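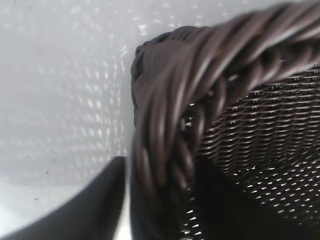 Twisted rim and rounded corner of a dark brown wicker basket.

THE BASKET QUESTION, CONTINUED

Readers of the January newsletter will remember that I asked, in what I thought was a light tone, whether anyone in the building had a basket they no longer wanted. I would like to withdraw the request. The shelf under the front stairs is full, the shelf above it is full, and somebody left a hamper on my doormat with a note reading "for your collection." I do not have a collection. I have a hallway.

The idea was to replace the cardboard boxes in the Cudgate Street swap room, which had gone soft at the corners and were starting to smell like the potatoes one of them used to hold. Wicker seemed a step up. It breathes, it stacks if you are patient, and it makes a heap of unmatched gloves look as if somebody chose them.

What I had not allowed for is that people have opinions about wicker. Telma Barrientos holds that a basket without a braided rim is a basket that has given up. She may have a point. The rim is where your hands go and where it gets dragged over the edge of a shelf, and a thick one with the strands wound over each other like rope takes that sort of treatment for years. The plain rims start shedding little spikes by spring, and then they start on your sweaters.

Karim Karam, on the other hand, wants everything square. Rounded corners waste space, he says, and he brought a tape measure to prove it. I pointed out that a square corner on a woven basket is the first thing to split, and we went back and forth on this for longer than either of us would care to see in print. The round corners stay. Karim has been given the top shelf, where he may arrange things at right angles to his heart's content.

Now for the cleaning, which several of you asked about and one of you got wrong. Please do not put a basket in the bathtub to soak. Use a dry paintbrush first, the soft kind, and work along the twist of the strands so the dust comes out of the grooves. The row of small loops inside the rim is the worst spot. Crumbs go in there to retire. After the brush, a barely damp cloth, then leave it somewhere airy overnight and away from the radiator. Suha Moussa swears by an old toothbrush for the loops, and hers do look better than mine.

If a strand has come loose, tuck the end back under its neighbor and leave it alone. If it has snapped, bring it to Joelle Sabbagh in apartment 9, who has a bundle of spare reed and a low opinion of glue. She did 4 baskets last month and would like it known that she is not a shop.

A word about labels. The paper tags keep falling off, so Vichien Pongsiri has cut new ones out of an old canvas bag and tied them on with string. They say GLOVES, CORDS, KITCHEN and MISC. I give it until summer before everything is in MISC.

The swap room is open as usual. Take what you can use, put the lids back on the things that have lids, and if you are coming down with a basket, please make sure there is something in it that you intend to carry home again, starting with the basket.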